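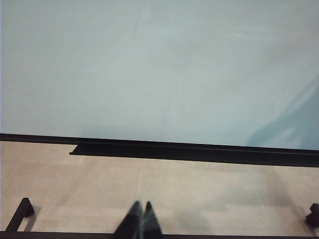
Hello again from Nitemetti! I promised you a proper update once the main room was done, so this is me keeping my word (a bit later than February, sorry).

The short version is that we've spent 1,555 of the 3,000 you gave us and the room is in use. The floor was the big worry, as you'll remember from my last moan. We went for the light beige in the end, after I'd argued for something darker for weeks, and I'm happy to say I was wrong. It makes the whole place feel bigger and you can find a dropped pen cap in seconds.

The panel came from Parry, pale blue-grey with the black strip and ledge along the bottom. I was nervous about ordering that colour from a tiny sample, but everybody likes it! It does show smudges, so I've added it to the wiping-down list at closing time. Virkov quoted us for a plain white one as well and it was dearer, so that was an easy choice.

We now run 11 sessions a month in there, two of them in the evening, and the Zostgate group has asked whether they can have a regular slot from 2 in the afternoon. I've said yes in principle, but I need to sort out the keys first.

Still to do: the blinds, the second row of coat hooks, and the door that sticks (I've had one joiner look at it and I'm waiting on his price). I'd like to put what's left towards those and some decent stacking chairs, if you're happy with that. The chairs weren't in the original budget, so do shout if you need a form from me.

Receipts are in the usual folder. The Parry one is in two parts because the delivery was billed separately.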